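Evaluating the Rolland Tabletop Arm Kit for Repeated Pick-and-Place
Project report, second-year robotics module, Trelten College

1. Introduction

The Rolland kit is sold by Sorkton as "ready for research in an afternoon". Our group had one term and a toy kitchen, so we set out to see how long an afternoon is.
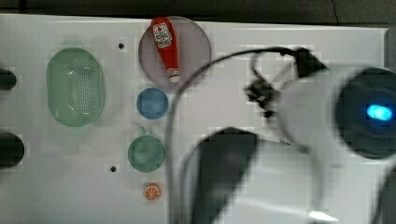
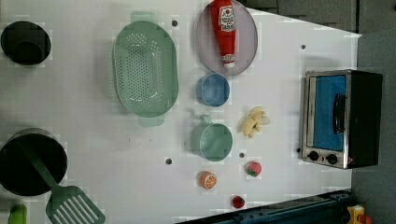
The toy kitchen counter with the colander, plate and ketchup bottle, in both views.

2. Method

We ran 121 trials over 19 lab sessions. In each one the arm had to pick up a named object and put it down somewhere else on the counter. A trial counted as a success if the object was lifted clear and let go of on purpose. We added the last two words after session one.

3. Results

The arm managed 69 of the 121. Bowls did well once we taught it to grip the rim. The ketchup bottle rolled, and the colander was simply wider than the gripper opens, a fact we could have got from the data sheet.

Setup took 7 hours, most of it calibration. The manual covers this in one paragraph and then refers the reader to an appendix – our copy had no appendix. Sorkton's support desk replied politely each time and sent us the same paragraph.

4. Comparison

We also borrowed the older Ninden kit from the lab next door. It is slower and noisier, but its software saves your settings when you close it. The Rolland's does not, as we learned in November and then again in November.

5. Recommendations

We would buy the Rolland again for the arm itself, which is smooth and never once lost its place mid-move. Next year's group should budget for a wider gripper and write down their calibration values on paper. Ours are taped inside the cupboard door.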